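Hasell Pantry Sorting Project
Progress report to the funder, 16/04/2020
Prepared by Desta Negash
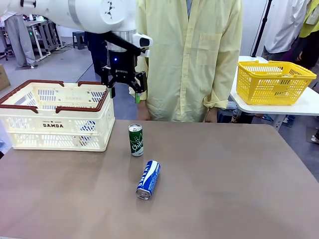 Drinks table, with the green Chilsung can near the center.

The grant asked us to show that sorting canned drinks by hand at a separate table is worth the space it takes up. I am not yet convinced.

Since the last report we have put 102 cans through the table. The target for the full grant is 1000, and I don't see us getting there by the end of April at this rate. The Wisus plan assumed 3 sessions a week. We have managed 2.

The table itself is fine. The brown top is matte and plain, and labels are easy to read against it. Cans stand upright and get checked for dents, pull tabs and dates before they go to the shelf. My doubt is about the checking. Morkar's form has a line for every can, including the ones with nothing wrong, and filling it in takes longer than looking at the can.

Gowns are on the budget as a hygiene cost. They do get worn - whether sealed drinks call for them is another matter, and I would like that line reviewed.

Still open: the shelf labels from Tiêu, and a decision on the shorter form. I would hold the second payment for shelving until both are settled.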